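Last updated: June 2021

Print this page | E-mail this page

Section 4. Preparing and Leveling a Work Table

4.1 Before You Begin

The Travholm table is supplied with four adjustable feet and one locking wrench. Read this section in full before the table is moved into position. Two persons are required to lift the top.

CAUTION: Do not drag the table. The feet may bend or mark the floor.

4.2 Leveling Procedure

1. Place the table in its final position, at least 40 inches from any doorway.
2. Turn each foot fully clockwise, then back it out two complete turns.
3. Set a spirit level along the long side of the top and adjust the feet on that side until the bubble is centered.
4. Repeat along the short side, and then check the long side again.
5. Tighten the lock nut on each foot — hand pressure is not sufficient.

NOTE: On soft flooring, the table may settle. Check the level again after 14 days.

4.3 Care of the Top

Wipe the top with a damp cloth and a mild soap. Do not use scouring pads, bleach, or solvent. Marks that remain after cleaning should be reported to the site office, together with the table number found beneath the top.

CAUTION: Do not place hot vessels directly on the surface. Use a Drasus mat or an equivalent heat-resistant pad.

Replacement feet and lock nuts may be requested from Cledwyn Gough, Facilities Supply, Grarkomby. Requests should state the table number and the quantity needed.

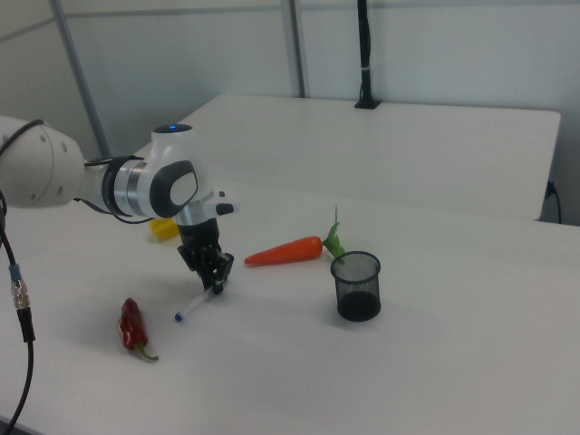 Figure 4. White tabletop with equipment in position.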